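Drisomcombe House Residents' Meeting
Minutes, August
Held in the downstairs lounge, Sunday, 4:00 p.m.

1. Minutes of the last meeting were approved with one spelling change.

2. Bedding. The meeting went over how beds are made up between guests. Floral quilts stay in the upstairs bedrooms for now. Plain covers from Skilard were priced at $156 for the set and the order was put off until fall.
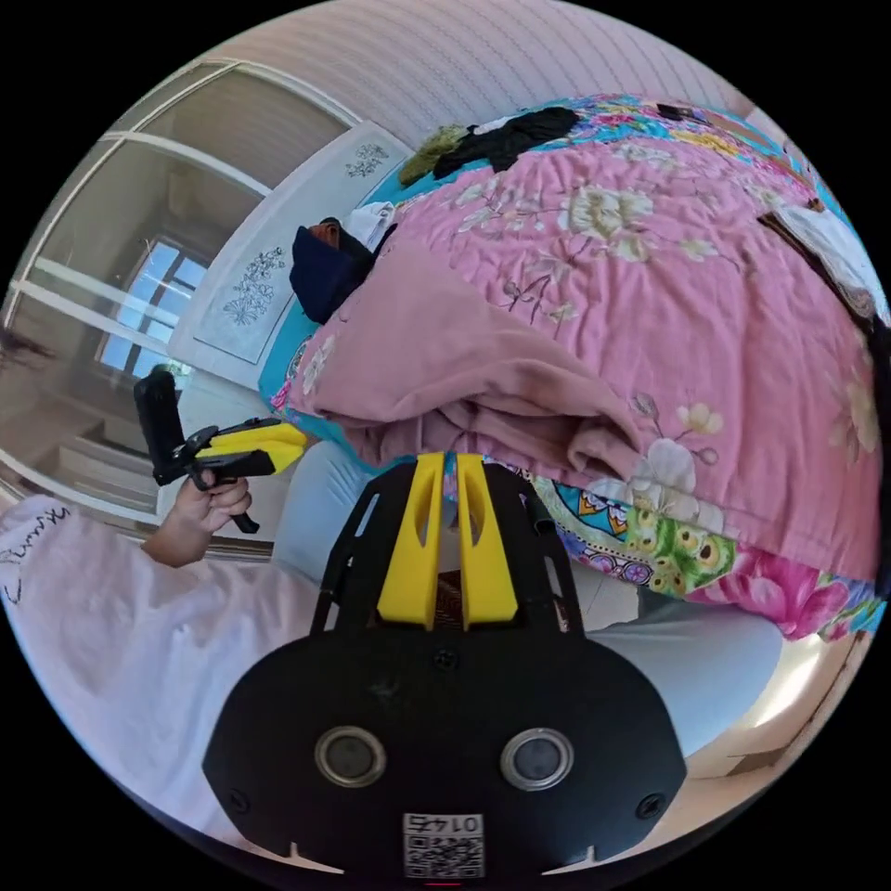

Quilts are to be washed on the gentle cycle and dried on the line when the weather allows. Spare pillowcases go on the top shelf of the hall closet. The shelf label has come off again and needs replacing.

3. Laundry room. The dryer was out for two days. Bangera has quoted for a new belt. Agreed to go ahead. Lint trap to be cleared after each load.

4. Any other business. Quiet hours start 30 minutes later through the end of the month.

Meeting closed at 4:50 p.m.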